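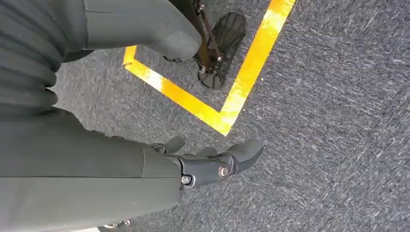

1/ Tape on carpet, a thread. I have now put down and taken up yellow floor tape in our big room in Wodcombe many times, and people write to me asking how we do it. So I will write it once, slowly, and then I can send the link.

2/ First the floor. We have gray carpet with small speckles in it. I did not choose it, but I have become fond of it. It hides crumbs and it hides pencil dots. The second one is a problem, as you will see in post 6.

3/ Why yellow: we tried white first, and on the gray it looked like a mistake in the carpet. Blue was too dark in the evening. Yellow you can see from the door. Under the ceiling lights it shines a little too much in places, so from some angles the line looks almost white. I can live with this.

4/ Vacuum before. Then vacuum again in the other direction. I know everybody says "clean the surface" and everybody skips it. I also skipped it, one time in October, and by four in the afternoon the tape was walking around on people's shoes.

5/ The tape must be one made for carpet. Ordinary packing tape holds badly and later it leaves glue. We use one from Voß that we order by the box. The cheaper one from Skumeria was fine for a single day but I would not leave it over a night.

6/ Marking. Pencil disappears in the speckles, chalk makes dust. What works for me is small pieces of the same tape, the size of a fingernail, at each corner point. Then a string between the points, pulled tight, and the tape follows the string.

7/ Do not unroll the whole length in the air and drop it. It will curve, and a curved line on a floor makes people angry without knowing the reason. Unroll as much as your arm is long, lay it, press, continue.

8/ Corners! This is the question I get most. Our lines do not all meet in a square corner. Some meet in a point, like the letter V, and for these you cannot fold the tape. If you fold it, you get a thick lump exactly where the feet go.

9/ So I make two separate strips. The first goes to the point and stops. The second comes from the other side and lies over the end of the first. Press the point with your thumb for longer than you think is needed.

10/ If you want it very clean you can cut both ends at an angle so they only touch. Eyerusalem Fikre does it like this with a steel ruler and her corners are beautiful. She also needs double the time. And never cut on the carpet itself, please. Put a piece of cardboard under.

11/ Pressing. Walking on it is not enough. I use the back of a big spoon for the ends and the corners, and a paint roller without paint for the long parts. My knees ask me to mention that a cushion is a good idea.

12/ How much to buy? Our full plan takes 64 meters. I order more than this, of course, as I always put one line wrong. If you draw the plan on squared paper first, you can add up the lines there and save yourself the second trip to the shop.

13/ Taking it up. Slowly, and pull back low along the floor, not up into the air. If you pull up, the carpet fibers come too and you get a pale hairy stripe. Ask me how I know this. (Near the radiator, it is still there.)

14/ Glue that stays: warm water with a drop of dish soap, a white cloth, and press, do not rub. Test in a corner first. I have used a Brunton cleaner also, it worked, but the room smelled of oranges for two days and somebody complained.

15/ How long can it stay? With us, 22 days was the longest, and it came up without trouble. I would not try a whole summer. The glue gets harder with time and with sun, and the side of the room by the windows is always the worst.

16/ Someone asked if they can tape over an old line instead of removing it. You can, but the edge becomes high and the vacuum catches it. Also if the new one is two millimeters beside the old one, you will see this every day of your life.

17/ A small extra: write on the end of the roll with a marker what it is for. We had two yellow tapes in the drawer, one for carpet and one for boxes, and the boxes one was on the floor for a full morning before I understood.

18/ I will put the squared paper plan in the replies when I find it. It is under something on my desk. If your carpet has long soft hair I cannot help you, I have only done the flat kind. Halima Tanui may know, she did the room upstairs.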